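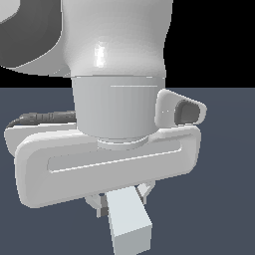 Defne Aksoy

Notebook, May, started a little after 2 p.m.
Pasus planner, branch with the new pose estimator

Finally got the whole chain running in the simulator this morning without restarting anything by hand! Estimator feeds the planner, planner feeds the controller, and all of them agree on which way is down. I had been carrying a stale hand offset in the config since the move to the Tamthorpe server, and once I pulled it out and let the arm model supply its own numbers, the finger positions lined up with what the planner thinks they are.

Setup as it stands: floor, arm, tan cube, two-color bar. Nothing else in the world file. I want to leave it bare until the bar's orientation is solid, then start adding clutter.

What changed in the planner: it used to pick a grasp first and then look for a path to it, and throw everything away if the path failed. Now it keeps a short list of candidate grasps (three at the moment) and grows paths to all of them together. First one to connect wins. It's a small change in the code, maybe an afternoon's worth, and I'm delighted with how much calmer the approach motions look. The elbow no longer swings out to the side for no reason.

Batch from last night: 2389 episodes, random start poses for both objects. Of the ones that failed, 951 had the same signature in the log, a valid grasp on the bar with the yaw flipped by half a turn. That is a lovely thing to find, one bug wearing one coat. The bar is the same shape from either end, so the depth fit can't tell them apart, and the color boundary is the only thing that can. The estimator was averaging color over the full length before the fit. Of course it couldn't decide.

For the cube none of this matters, any quarter turn is as good as another, so I've been using it as the sanity check. The hand goes down over it with the fingers open and I compare the estimated cube center with the true one from the simulator before allowing the close command. 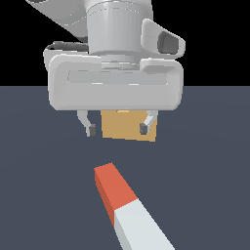

Telling one end of the bar from the other

New step in the estimator, running as of 3:40:

- fit the box from depth as before, ignore color completely
- split the fitted box across its long axis
- take the median hue of each half separately
- if the halves are too close to call, ask for another view and leave the yaw alone

The last line is the one I like best. Before, the code always returned an answer, and a bad yaw went straight down the pipe to the planner looking just as trustworthy as a good one. Now there's an "undecided" value and the planner knows to wait for it. Ilham had pushed for this back when we wrote the first interface and I said it would be a pain to handle. It took me nearly 3 hours, tests included, so, fair enough.

Close up, the color join is as sharp as anyone could ask for, and the split lands right on it. At this range I'm more worried about how much of the bar drops out of view. The box fit wants to shorten it, and the midpoint slides along with it. Idea for tomorrow: freeze the length from the last full view and only update position and angle once the fingers get near.
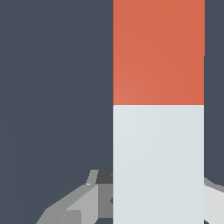
Ilham Zerouali: I'd freeze the width too while you're in there. Also please log the undecided cases with the hue values for both halves. If they bunch up at certain angles it's a lighting term in the renderer and we can fix it in one line. Very happy to see the path change go in, by the way.

Good, both added to the list. Width is frozen now, behind the same flag as length. Logging goes in before tonight's batch.

Still open:

- rerun last night's seeds with the split step on, same start poses, compare yaw only
- the candidate list length is hard coded, move it to the config
- controller still prints a warning on the first close command of every episode, harmless as far as I can tell but I want to know where it comes from
- write up the "undecided" value in the interface notes

Batch queued at 6:15.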